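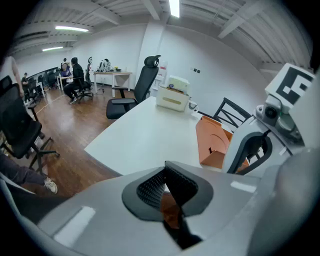

If you're starting a manipulation club on a student budget, the part that will eat your weekends is the demo recording, so let's talk about how to do it without losing your mind. I run the Drulel team out of our shared room at Gresmont, and I've now made pretty much every mistake you can make with a hand-held gripper. The tool is the easy bit, really. You've got your fingers with the black textured pads, a camera looking out over them, and that white cube with the square marker printed on it, and if any one of those has shifted since your last session, your data is toast. So most of this page is about checking things before you hit record. Boring, I know! But I threw out an entire afternoon of takes in my first month and I'd like you to keep yours.

What you need before you begin

One hand-held gripper, charged (if yours has a battery) and wiped down
A desk you can walk up to from at least two sides
A tissue box, a mug and one light folded box for practice
A notebook. Paper. Trust me on this one
A partner to reset the objects between takes

We keep our settings and our log template in the Afolabi folder on the club drive. Afolabi is just what we named our season project, so if you're reading this from another school, put your own folder name wherever I say it.

Step 1: Check the marker cube

Grab the cube between finger and thumb and try to wiggle it. It shouldn't move at all. If it does, tighten it and redo your calibration, and yes, I mean the whole thing, even if it only moved a hair. Then look at the printed face. Scratches and greasy thumbprints across the black squares will mess with detection, and so will glare. We have long fluorescent tubes overhead, and at certain angles they bounce right off anything shiny. Tilt the tool slowly through the positions you expect to use and watch the preview. If the pattern washes out somewhere, move your starting spot a step to the side.

Step 2: Check the pads

Close the fingers on a sheet of paper and tug. It should hold. The dimples on the pads fill up with dust and paper fluff faster than you'd think, and a dirty pad will let a smooth box slide right out. A damp cloth is fine. Let the pads dry before you use them, and please don't use the spray cleaner from under the sink (we did, and the pads felt weird for a week).

Step 3: Set up the desk

Put your objects where your arm can get to them without your elbow hitting a chair. Sounds obvious, but high-back office chairs are sneaky, and that headrest will get you on the backswing. Roll them out of your path. Same goes for cables on the floor: step over them once before you record so your feet know where they are.

You do not need a perfectly tidy room! I used to clear everything and shush everybody, and then our model fell apart the first time somebody left a bag on a table at the Skerkonberg meet. Now we record with people working at their desks and stuff lying where it's lying. Just tell everyone you're recording and give them the chance to move out of view if they'd like to.

Step 4: Do your slow takes

Start with your tool a little back from the desk and hold still while you say "go." Then reach, close, lift, move, put down, open, and back away. Do it at about half the speed your hand wants to go. I hum while I do it, which drives my partner up the wall, but it keeps my pace steady.

We do 8 takes per object position, then the partner moves the object and we start over. When a take goes wrong, finish the motion anyway and write it down. Don't stop halfway and fling the thing back on the desk, you'll only have a messy file to trim later.

Step 5: Write in the log

For every batch, write down the object, who was holding the tool, which way the object was facing, and anything odd. Our first usable batch for the folded box had 107 takes in it, and 7 of those were no good. I found them quickly only thanks to a scribbled note saying "marker hidden by sleeve." Roll up your sleeves, by the way.

Step 6: Back it up the same day

Copy everything to the drive before you go home, and open a couple of files from the copy to make sure they play. Name the folder with the date and the object, so ours would look like Afolabi, 29/06/2018, mug. Keep the original until somebody else has looked at the copy.

How many takes is enough?

I get asked this constantly and I don't have a great answer. Our goal for the season is 3,000, spread across all the objects, and we're planning to do the bulk of it in July when the room is free on more evenings. For a first try, just do one object on one desk and see what the training run gives you. If the gripper keeps closing too early, look at your own takes first. Mine all closed too early for weeks, and I had no idea until I watched them back to back.

Next page is the calibration walkthrough, with the settings we used for the Skerkonberg practice round.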